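Truvum puts two hand-held grippers through a folding trial

April 23, 2024

I've spent the best part of this month folding other people's jumpers, and I have opinions about it now! Truvum has been running a side-by-side trial of two hand-held grippers, the one we've had since December and a newer one from Zernton, and I was lucky enough (or daft enough) to be one of those doing the folding.

The idea is simple. You hold a gripper in each hand, squeeze to close the fingers, and do an everyday job with them while the camera on top records the lot. Later on the recordings go to the team at Pistuvmont, who use them to teach a pair of robot arms the same job. So if the gripper is horrid to hold, or can't pick up a hem, you find out long before anybody has bolted it to an arm.

We did 40 folds with each type, spread over 9 homes in and near Zuccaro. Real bedrooms, real beds, whatever bedding was on them. I'd been pushing for that for ages, as our bench at work has a flat grey mat and good lamps and everything goes beautifully on it. Then you get a soft mattress and a patterned cover and the whole thing feels different – the surface gives when you press down, and the cloth underneath wants to come up with the cloth you're after.

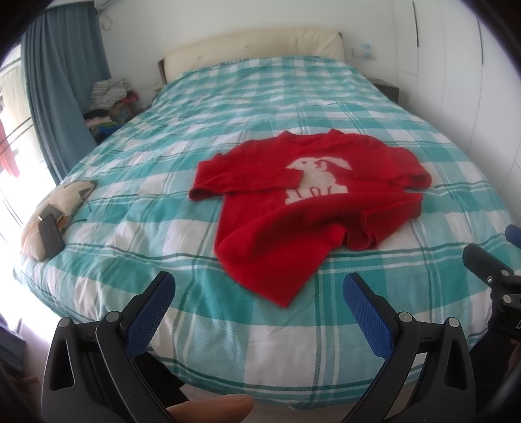 Knitwear was the one I was dreading. A T-shirt will lie more or less where you put it, but a thick jumper has ideas of its own, and the sleeves are the worst of it. With our older gripper I kept getting a pinch of one layer when I wanted both, then having to let go and come in again from the side. The Zernton ones closed more evenly for me and I could get hold of a ribbed hem on the first go most of the time. Most of the time! There was one cardigan I'd rather not discuss.

Weight is where the older pair wins, and by a fair bit. After 27 minutes with the Zernton grippers my wrists were properly grumbling, and I wasn't the only one who asked for a tea break. The trigger is stiffer too. Some of the others liked that, they said it gave them a better feel for how hard they were squeezing, but I've got small hands and I found it hard work by the end of a session.

The cameras were closer than I expected. Both types have a very wide view, so you get the fingers and most of the room in one go, and Pistuvmont tell us that's handy for working out where the gripper is as it moves about. Bright windows are a nuisance for both. We tried drawing the curtains in a couple of places and the recordings came out a bit more even, though then the dark clothes got harder to make out, so I'm not sure we gained much.

What I'd love is the Zernton fingers on our old handle, and I've said so to anyone who'll stand still long enough. It may even happen – the workshop is having a look at whether the mounts can be made to match, and they didn't laugh at me, so I'm taking that as a good sign.

Next up is a second round with towels and pillowcases, plus 2 new sets of finger pads, one softer and one with a coarser grip. We're after a few more homes for it, ideally with a spare hour in the afternoon and a laundry pile you don't mind us getting at. Bunk beds are fine, though I'd sooner not do the top one. If you're near Zuccaro and fancy it, leave your details at the Truvum front desk or use the contact page, and we'll ring you back to fix a time.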